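Getting the Kitchen Back in Order After Winter

2 April 2019

Every year when the windows can finally stay open past lunch, I get the itch to go through the kitchen. I don't mean a proper spring clean with everything out on the lawn (my knees are past that), just a slow going-over, a bit each morning while the coffee is still hot. These are the things that have worked for me over the years, and a couple I only picked up this March.

Start with the pantry shelves

Take everything down from one shelf at a time, and only one, or you will end up with flour on the couch and no idea where supper is. Wipe the shelf with warm water and a drop of dish soap, then dry it well before anything goes back. I line mine with plain brown paper cut from grocery bags. Bay leaves tucked in the corners are supposed to keep the moths off, and I will say I haven't had one in the oatmeal for years, though I also gave up buying the big sacks!

Jars and their lids

If a jar still smells of pickles, fill it with warm water and a spoonful of baking soda and leave it overnight, lid and all. I keep 14 good jars with matching lids and the rest go out to the garage for screws. My favorites are the old Terau ones with the wide mouth - you can get your whole hand in with a sponge.

Cutting boards

Scrub with coarse salt and half a lemon, rinse, and stand the board on its edge to dry. Once it's dry, rub in a little mineral oil and let it sit for 8 hours, then wipe off whatever hasn't soaked in. Please don't use the cooking oil from beside the stove. It goes sticky, and then it smells, and you'll be scrubbing all over again.

Doors and handles

Long bar handles collect more grease than you would ever believe, mostly along the back, where your fingers curl around and the cloth never does. Wrap a warm soapy rag right around the bar and slide it from one end to the other, then go over it again with a clean damp one. An old toothbrush gets in where the bar meets the door. On painted doors I stay away from anything gritty, and I always wipe down the seam at the side while I'm there with the rag in my hand.

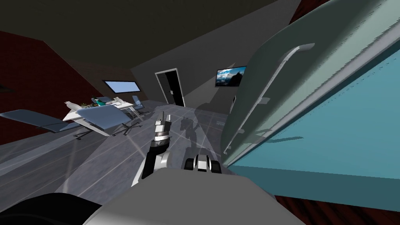
Drains

Half a cup of baking soda, a cup of white vinegar, and a kettle of hot tap water after the fizzing dies down. I do this once a month for the smell. It won't shift a real clog, so for that get out the plunger and an old towel.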